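Galería: la cocina de Uibo, bandeja a bandeja

¡Por fin están aquí las fotos! En diciembre nos pusimos a ordenar la cocina del taller y acabamos enamorados de las bandejas (las blancas de toda la vida, con su borde levantado). Dima Qaisi preparó unas cuantas con lo que había por los estantes, y da gusto ver lo bien que lucen los colores sobre ese fondo tan limpio.

Rojo y amarillo
La favorita de Deirdre, y la mía también. Una botella roja tumbada y un limón bien amarillo, pegadito al borde. Sobre el gris oscuro de la superficie, ¡qué alegría de combinación!
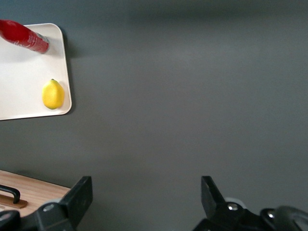 Lo que viene ahora
Nos quedan 10 bandejas por montar y muchas ganas de seguir. Keyvan Kermani quiere una entera de especias, y Aivar Toom lleva semanas guardando tarros para la suya. El limón, por cierto, sale de la caja que nos trajeron de Ernier, y vinieron tantos que habrá limonada para todo el mundo.

Si te apetece echar una mano, pásate el martes por la tarde. Trae algo de color, lo que tengas por casa, y le buscamos sitio en la próxima tanda.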